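Prunard 11 tablet: pen skips near the edge of the screen after update

Posted by Kistine, 01/12/2020

Hello all. I bought the Prunard 11 tablet second-hand, with the pen included, and I use it for taking notes in my evening course and for small drawings. For the first weeks everything was fine. Then the tablet installed the system update by itself during the night (build 1543 according to the About page) and since that day the pen has a problem.

The problem is like this. In the middle of the screen I can write normally. When I come near the right edge, in a strip as wide as my thumb, the line breaks into small dots or it jumps a little to the left. With the finger there is no problem in the same place. The tablet was not dropped and has no cracks. There is a glass protector on it, but the protector was there already before the update and made no trouble.

What I have tried already:
Restart, also the long restart with the power button and volume down.
New battery in the pen.
Cleaning the screen with a soft cloth.
Another drawing app. It has the same dots in the same strip.

I have not tried the factory reset because I have some 1000 pages of notes and I am not sure that the backup takes the handwritten ones. The seller does not reply any more, so I cannot ask for a warranty paper. I wrote also to the Prunard support page and received only an automatic message with a ticket number.

Does somebody know if this is the update or the hardware? And if it is the update, is it possible to go back to the older build without losing the notes?

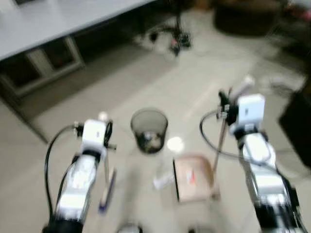
Edit, because two people asked me by private message: yes, I use the original pen, and the nib is not worn. I put in a new nib in February and I do not press hard. I have also tested with the charging cable connected and with the cable removed, because I read that a bad charger can disturb the pen. When I test I let the black cable make a wide loop away from the tablet, the same way as the cable loops out beside the white gripper in the picture, so that it does not lie behind the screen. With my charger there is no difference. The dots come with the cable and without it. I tested on a wooden desk and also on my knees in the bus, same result.

3 replies, sorted by oldest

Prorell
Same thing here after the update. Very annoying. I just write in the middle now and wait for the next one. Maybe buy another brand next time, my cousin has one from a different company and never complains.

Balaskas (marked as helpful by 19 people)
I had this strip on two different Prunard tablets, so I can tell you what I know. In my opinion it is the update and your hardware is healthy. The reason why I think so: if the layer under the glass is damaged, the pen does not react at all in that place, or it reacts only sometimes in one small spot. A straight strip along the whole edge which appears after an update is normally a calibration problem. The update brought a new setting for palm rejection, and it seems this setting makes the pen less sensitive near the side where your hand is resting.

Please do these steps in this order, and test the pen after each one.

First, open Settings, then Pen and Touch, then Writing Hand. After the update it was set to "Automatic" on both of my tablets. Change it to "Right" or "Left", according to your hand. Do not leave it on Automatic. Lock the screen and unlock it again, otherwise the change is not applied.

Second, in the same menu there is "Edge protection". Turn it off. The menu does not explain what it does, but for me this was the step that made the biggest improvement. The bad strip became much thinner.

Third, do the calibration again. The menu item is hidden now. You must open the About page and tap on the build number until the extra menu appears, then go back to Pen and Touch and choose "Calibrate pen". Take off the cover if you have a magnetic one, and lay the tablet flat. Touch each cross slowly and hold the pen in the same angle that you use for writing. Many people hold it straight up during calibration because it feels more exact, and afterwards the line is shifted when they write with their normal hand position.
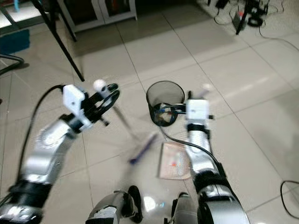
A cable looping over the arm and into the white gripper housing.

Now about going back to the older build. It is possible, but I do not recommend it in your situation. The older build can only be installed from a computer, and the installation erases the internal memory completely. The normal backup includes typed notes and pictures. Handwritten notes are included only if they were saved in the Notes app which came with the tablet. If you used a different app, you must export them from inside that app, and I would export as PDF and also in the app's own format, because the PDF cannot be edited later.

If the strip is still there after the three steps, remove the glass protector for one test. I know you wrote that it made no trouble before. But the new build may be more strict about the distance between pen and screen, and a protector is normally thickest near its glued edges. Mine was fine in the middle and bad exactly where the glue was.

Kistine (original poster)
Thank you very much, Balaskas. I found Writing Hand and it was on Automatic like you said. I changed it to Right and the dots are fewer but not gone. Then I turned off Edge protection and now the strip is only very thin, maybe like a pencil line. I can live with this for the course.

The calibration I could not find. I tapped on the build number many times and a message appeared that the menu is already active, but in Pen and Touch there is nothing new. Can it be that my model does not have it? On the back it says only Prunard 11 and a long serial number. The glass protector I will remove at the weekend, when I have bought a new one.

Balaskas
Close the Settings app completely and open it again, then scroll to the very end of Pen and Touch. The item is below the legal text and is written in gray letters, so it looks as if it cannot be tapped, but it can.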